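I've been at the Skenier laundry long enough to have opinions about everything, including the new arms from Hulitz. We got 2 of them in July, and I meant to write sooner, but my evenings have gone to sleeping — sorry!

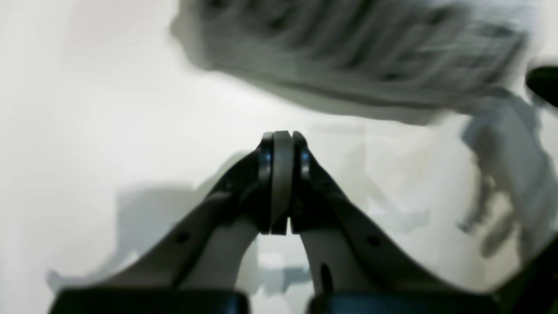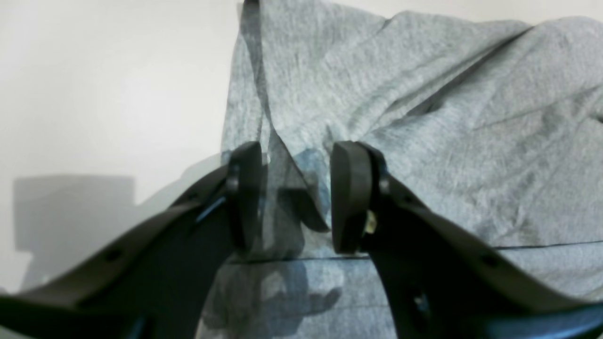 My own job has changed more than I expected. I used to fold all shift and go home with sore thumbs, and now I mostly sort, check and fix. I like the checking, to be fair. Gray knit like the rumpled piece in the second picture, with that seam running across it, is what I'd want a new hire to practice on, and I'd still rather teach a person. We talk less at the tables now, and I miss that. My hands feel better, though, and I've started knitting again after supper.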